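Akustikgitarre zu Hause aufnehmen: Zwei Mikrofone, saubere Phase

Diese Anleitung beschreibt die Aufnahme einer Stahlsaitengitarre mit zwei Kleinmembran-Kondensatormikrofonen in einem normalen Wohnraum. Vorausgesetzt werden ein Audiointerface mit zwei Vorverstärkern und Phantomspeisung, eine beliebige Aufnahmesoftware und geschlossene Kopfhörer. Die Hinweise gelten für gezupfte und geschlagene Begleitung. Für Nylonsaiten sind andere Abstände sinnvoll, sie werden hier nicht behandelt.

Vorbereitung des Instruments

Neue Saiten werden am Vortag aufgezogen und mehrfach gedehnt. Vor jedem Take wird gestimmt, auch wenn die Gitarre zwischendurch nur abgelegt wurde. Gurtknöpfe, Mechaniken und lose Kabel eines eingebauten Tonabnehmers auf Klappern prüfen: dazu die tiefe E-Saite kräftig anschlagen und ausklingen lassen. Armbanduhr, Hemdknöpfe und Gürtelschnalle sind häufige Störquellen.

Sitzposition und Raum

Der Stuhl steht nicht in der Raummitte und nicht in einer Ecke. Ein brauchbarer Ausgangspunkt liegt auf der Längsachse des Raums, etwas außerhalb der Mitte, mit Blick in die längere Strecke. Ein Teppich unter dem Stuhl reduziert Fußgeräusche, nimmt aber auch etwas Brillanz aus den Bodenreflexionen. Beides ausprobieren. Kühlschrank, Heizungspumpe und Rechnerlüfter abschalten oder durch eine geschlossene Tür trennen. Wer den Rechner nicht auslagern kann, richtet die unempfindliche Rückseite der Nierenmikrofone auf ihn. 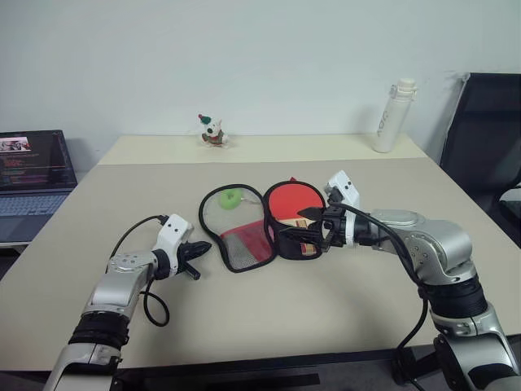 Bei der Aufstellung der Mikrofone kommt Mikrofon A vor den Übergang vom Hals zum Korpus, Mikrofon B vor den Bereich zwischen Steg und unterem Korpusrand. Keines der beiden zeigt direkt in das Schallloch, dort dominieren die tiefen Resonanzen des Korpus. Als Startwert für Mikrofon A gilt ein Abstand von zwei Handspannen. Harte Flächen in der Nähe verfälschen das Ergebnis stärker als ein falscher Winkel: Ein großer Tisch, der wie auf dem Foto vor einer glatten Wand steht, wirft den Schall gleich doppelt zurück, von der Platte und von der Wand dahinter. Solche Möbel gehören aus der unmittelbaren Umgebung des Spielers. Ist das nicht möglich, wird die Platte mit einer gefalteten Decke belegt und der Stuhl so gedreht, dass die Gitarre nicht in Richtung Wand abstrahlt.

Abstand und Phase

Zwei Mikrofone vor einer Quelle liefern Signale mit unterschiedlicher Laufzeit. In der Summe entstehen Kammfilter, erkennbar an einem dünnen, hohlen Klang. Gegenmaßnahme: beide Kapseln auf gleichen Abstand zu einem gemeinsamen Punkt bringen, in der Regel zum unteren Ende des Griffbretts. Eine Schnur ist dafür genauer als ein Zollstock. Ein Ende wird am Bezugspunkt gehalten, das andere nacheinander an beide Kapseln geführt.

Danach eine kurze Probe aufnehmen und beide Spuren in die Mitte legen. Die Polarität einer Spur umkehren. Wird der Klang dabei deutlich dünner, war die ursprüngliche Einstellung richtig. Wird er voller, bleibt die Umkehrung aktiv. Bei kaum hörbarem Unterschied Mikrofon B um eine Fingerbreite versetzen und die Probe wiederholen.

Pegel und Filter

Die lauteste Stelle des Stücks spielen und die Vorverstärker so einstellen, dass Reserve bleibt. Mit 24 Bit besteht kein Grund, hoch auszusteuern. Beide Kanäle zunächst gleich laut einpegeln. Ein Hochpassfilter am Mikrofon bleibt aus, die Absenkung erfolgt später in der Software. Für die Begleitgitarre in einer dichten Mischung kann das Filter bei 100 Hz ansetzen, bei einer Soloaufnahme deutlich tiefer.

Aufnahme

Vor dem ersten Take 20 Sekunden Raumgeräusch ohne Spiel aufzeichnen. Das Material dient zum Auffüllen von Schnittlücken. Klick nur so laut wie nötig, offene Kopfhörer übertragen ihn in die Mikrofone. Vier vollständige Durchgänge genügen meist, danach lässt die Konzentration nach - und die Stimmung der Saiten ebenfalls. Die Sitzposition zwischen den Takes nicht verändern. Klebeband am Boden markiert Stuhlbeine und Stativfüße.

Nachbearbeitung

Spur A halb links, Spur B halb rechts, anschließend in Mono gegenhören. Fällt der Pegel in Mono stark ab, das Panorama enger stellen oder Spur B leiser ziehen. Kompression sparsam einsetzen, mit einem Verhältnis von 2:1 und langsamem Attack, damit der Anschlag erhalten bleibt. Griffgeräusche auf umwickelten Saiten werden einzeln per Lautstärkeautomation abgesenkt. Ein Entfernen klingt meist unnatürlich.

Stand: 26. August 2020
Text: Riku Tanabe, Korrekturen: Shalini Bajpai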